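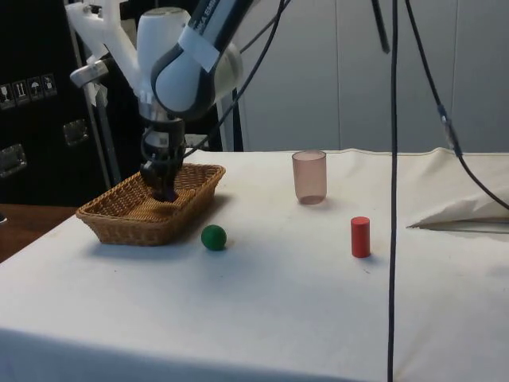

A rectangular wicker basket with slightly flared sides, on a table covered with a white cloth. A small green ball, a plastic cup and a small red cylinder stand nearby.

Wicker basket

A wicker basket is a container woven from bendable plant stems or strips, and it is one of the oldest pieces of household gear still in daily use. The word wicker properly names the way of weaving and says nothing about the plant, so a basket of willow, rattan, reed or even twisted paper may all fairly be called wicker, much to the confusion of shoppers.

Shape and construction

Rectangular baskets are commonly begun from the base. Stiffer rods, called stakes, are set in place and thinner weavers are passed in front of one and behind the next, until the floor is firm enough to carry the walls. The stakes are then bent upward and the sides are worked row by row. Many makers let the walls lean outward a little as they climb, giving the flared form so familiar from bread tables and bathroom shelves. Besides looking friendly, a flared basket will often nest inside its neighbor when put away.

Use in the home

Low, open baskets are especially well loved for small loose things that would otherwise wander across a tabletop: balls, toy blocks, napkins, keys, and all the odds and ends that never quite found a drawer. With no lid to lift, even a young child can help with the tidying. The Stevholm pattern, a plain oblong tray basket 30 centimeters long and 24 wide, was sold for many years with just this sort of gathering-up in mind, and plenty of families still keep one by the door. A deeper version, the Prukus, measured 62 centimeters along its longer side and was meant for blankets.

Care

Dust settles happily into the weave and is best coaxed out with a soft dry brush. A damp cloth will do for sticky spots, after which the basket should dry in moving air, well away from a heater. Very dry rooms can make the stems brittle, and a light misting now and then helps them keep their spring.

See also: Basket weaving; Rattan; Willow; Household storage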